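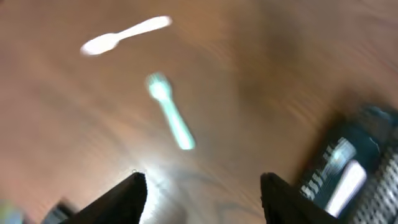
Plastic cutlery is sorted and stored by stiffness first and by type second. Thin single-use pieces snap when they share a drawer with heavier ones, and a cracked tine is hard to notice until it catches a lip. Spread everything on a table before sorting, with some space between the pieces. A white plastic spoon stands out clearly against brown wood, and a pale mint-green fork nearly as well, so a bare wooden tabletop serves better than a light cloth for checking a mixed lot. Work under a lamp placed to one side. Overhead light puts a sheen on the wood and hides scratches in the plastic.

Checking for wear

Hold each piece at both ends and flex it slightly. Sound plastic returns to its original line. Discard anything that stays bent, shows a white stress line at the neck, or has a burr on the edge of the bowl. The neck of a spoon is the narrowest load-bearing section and fails first. On forks, the outer tines usually go before the inner ones. Run a cotton ball along the edges; fibers will snag on any roughness too small to see.

Do not sand a damaged edge. Sanding leaves a porous surface that holds grease.

Washing

Look for a recycling number or a dishwasher mark on the back of the handle. Polypropylene (5) usually tolerates the top rack. Polystyrene (6) softens and goes cloudy, and should be washed by hand or not at all. Unmarked pieces are treated as polystyrene.

For hand washing:

Water at 40 degrees Celsius (104 F), with ordinary dish soap.
Soft sponge only. The green scouring side dulls the surface in a single wash.
Soak for 20 minutes if there is dried sauce or egg between the tines.
Rinse, then stand handle down in a tall cup.

Tomato and turmeric stains do not respond to soap. Make a paste of baking soda and water, leave it on for the same 20 minutes, and rinse. Pale colors such as mint and white will come back most of the way. A faint yellow cast may remain and has no effect on use. Bleach is not recommended on colored plastic.

Drying

Plastic holds less heat than steel and therefore dries slowly after a wash. Water collects in the bowl of a spoon laid face up, and along the underside of a flat handle. Turn bowls face down on a towel for the first hour, then transfer to the rack. Pieces put away damp in a closed box develop a stale smell within days. If that has already happened, wash the box as well as the contents and leave the lid off overnight.

Protecting the table

Wooden tabletops with an oil finish should not be used as a drying surface. Put down a folded towel or a tray. Water rings in an oiled finish can often be removed by rubbing with a dry cloth along the grain, followed by a thin coat of the same oil once the surface is fully dry. On lacquer, try the cloth only. Glória Valente, who sent in the original question about rings, has a lacquered table and should skip the oil.

Storage

A shallow box with 2 compartments is enough for most households: spoons in one, forks in the other, all handles facing the same way. Knives, if any, go in a sleeve. Colored sets can be assigned to separate uses, such as mint for the picnic bag and white for packed lunches. Mixed leftovers from incomplete sets go in the picnic bag.

Keep the box away from the oven side of the cabinet. Repeated warming bends long handles, and a bent handle will not lie flat in a lunch container. A box that holds up to 40 pieces fits on a standard shelf beside the napkins. Do not press the lid down on an overfilled box.

Reader correction, added 24 Aug 2024

Asif Sethi writes that vinegar in the rinse water removes hard-water film from plastic forks. This works. Use one tablespoon per quart, then rinse again in plain water. Vinegar should be kept off stone counters, and any drips on an oiled table wiped up at once.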